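Two-arm plug task: results from the first round

The manipulation group at Joninton has finished the first round of its study on two-arm insertion, and the results are good enough that the work will carry on through the summer. Yasaman Zamani led the study. Kalkidan Mersha wrote the training code and ran most of the evaluation.

The question was a narrow one. Policies learned from demonstrations do well when one arm moves an object from place to place. They do much worse when one arm has to steady a thing while the other pushes or pulls on it. Plugs are a good test of this. A power strip is light, it slides easily, and pulling an adapter out of it takes more force than the friction under it can hold. With a single arm, the strip tends to come along with the plug.

The group collected 1,671 demonstrations by teleoperation, covering three jobs: putting an adapter into a socket, taking it out, and moving it from one socket to another. Operators were free to choose which arm held the strip. This led to a mixed data set, and early policies trained on it were poor. Both arms would sometimes go for the plug, or both would go for the strip, and the two would stop a short way above the table.

Zamani's fix was to split the decision from the motion. A small network looks at the start of each attempt and assigns a role to each arm, either "hold" or "work." The roles are then fixed and passed to the main policy, called Onyeka, as an extra input at every step. Nothing else in the policy changed. The role labels for training were worked out after the fact from gripper force and motion, so the old demonstrations could be used as they were.

With roles fixed, the case of both arms going for the same part almost disappeared. Removal improved the most. Insertion improved too, though less, and the failures that are left are mostly small errors in lining up the pins. Mersha thinks these come from the camera view, which loses sight of the pins once the plug is close to the socket. Adding a wrist camera is the next thing to try.

The group also cut the training set down to 1,000 demonstrations to see how much the result depended on the amount of data. The policy with roles held up well on removal and lost some ground on insertion. The one without roles got worse on all three jobs.

One weak point should be mentioned. The roles cannot change once an attempt has begun. If the holding arm slips, it keeps trying to hold, even when the other arm is now better placed to do so. In 19 trials the attempt had to be stopped by hand for this reason. A version that can reassign roles midway is being written, but it is slow to train and there are no numbers for it yet.
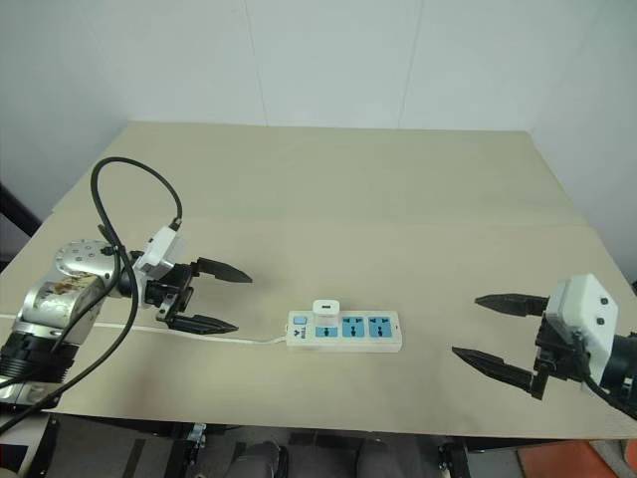 The two arms on either side of the power strip, with the adapter in the first socket.

The code for the role network is in the shared repository, along with the script that labels older demonstrations. Anyone with two-arm recordings from other projects is welcome to run the script on them and send the output to Mersha. Recordings without gripper force will not work at present.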